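Mar 6, 2020

Up before the light again, and for once I didn't mind it. The wind that has been pestering us all week dropped in the night, and when I put the kettle on I could hear the creek from the kitchen, which means the ice has let go up by Gundgate. I stood there in my robe and socks listening to it until the kettle started shouting at me, and then I had my coffee standing up too, because the chair was covered in seed packets.

So yes, the seeds. I have been putting off sorting them since September, when I came in from the garden with my coat pockets full of bean pods and dumped the lot in a pie tin and told myself I'd label them after supper. I did not label them after supper. They have been in the pie tin, then in a shoebox, then on the shelf above the washer, and now they are all over my chair and half the table, and I have a strong suspicion that my yellow wax beans and Britt-Marie's yellow wax beans have been living together all winter without my permission.

I called Britt-Marie to confess. She is a good person to confess to, she just laughs and goes on stirring whatever it is she's stirring (onions, this time, I could hear them). She says hers have a darker little eye, almost like a smudge, and that if I hold them to the window I'll see it. I held them to the window for most of an hour and I will say that some of them have an eye and some of them don't and a good many of them seem undecided. I've made three envelopes. The third says "Either" and those can go along the back fence where they'll be free to surprise me.

She also told me that her mother is doing better and wants to come out to the garden again this summer. Ninety-three on her next birthday, and she has asked for a row of her own! Not a pot on the porch, a row. She wants the Elleter beans, the tall ones her family brought with them when they moved down to Himville, and she wants to pick them herself. Britt-Marie was going to talk her out of it and then couldn't think of a single good argument, so now we are figuring out how to run the poles low enough, maybe on a slant, so she can reach them from a seat. I got quite carried away and drew it on the back of the electric bill. I'll have to redo it on clean paper, as I need to mail the bill.

After lunch I drove over to Sandberg for potting mix and came home with potting mix, lamp oil, a bag of oranges, and a pair of gloves that I absolutely did not need. The road was soft at the edges and I took it slow. There were robins all over the churchyard, fat ones, running and stopping and running again in that busy way they have. I had to pull over and watch them a minute. I know they'll be sorry they came if we get another snow, and we will get another snow, we always do, but it was lovely to see them so sure of themselves.

Njål Hellström was at the register ahead of me with his arms full of stove pipe and he wanted to talk about tomatoes. He always starts his too early, and he knows it, and every spring he has these long, pale, leaning plants in his front window that look like they're trying to get out. This year he has already started them. I said, Njål, it's barely March, and he said he had a feeling about it. Well, he had a feeling last year. But then he offered me two of the Himville plums he grafted, and he said he'd come and help me dig the holes when the ground is ready, so I stopped teasing him right away and said I'd bring a cake. I've been wanting a plum tree by the shed since before we painted the shed. Two is more than I dreamed of, and I've been walking around out there since I got back, putting a stick in the ground, moving the stick, looking at it from the kitchen, going out and moving it again.

I think the first one goes on the south side, where the snow melts early, and the second a little downhill from it. I worry about the downhill one. The cold sits there in the spring, and the blossoms could get caught. Mother used to say you should never plant a fruit tree where you wouldn't want to sit yourself in May, and I don't believe I'd want to sit there. Maybe I'll ask Britt-Marie if she'd like the second one. Only I know myself, and I'll want to keep it.

Reading in the evenings still, the big garden history that Karl's sister lent me. It is 496 pages and I'm not going to pretend I've read every one of them. The part on kitchen gardens is wonderful, though, with all the old pear walls and the cold frames and the poor boys who had to get up at night to tend the heat. I fell asleep over the chapter on drainage and woke up with the lamp still on and my glasses in the oranges.

I did get the onions sown, finally, and the leeks. Two trays, on the shelf over the heater, with a sheet of newspaper laid on top. I always feel like I should say something over them when I put the paper down, the way you would tucking in a child, and tonight I guess I did say good night, since there was only the cat to hear it. Peppers tomorrow if I can find where I put the good ones. I remember putting them somewhere clever so that I wouldn't lose them, so that may take some time.

The sky is very clear now and it will freeze hard before morning. I brought the geraniums back from the window and put the old towel along the bottom of the door. My hands smell of dirt for the first time since fall – I washed them twice and it's still there under the nails, and I find I like it.
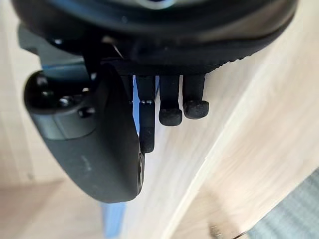 And I still want to look in the blue teapot for those peppers before I go up, as I have a feeling I tucked a few envelopes in there around Christmas. If they aren't in the teapot I'll try the sewing box in the morning.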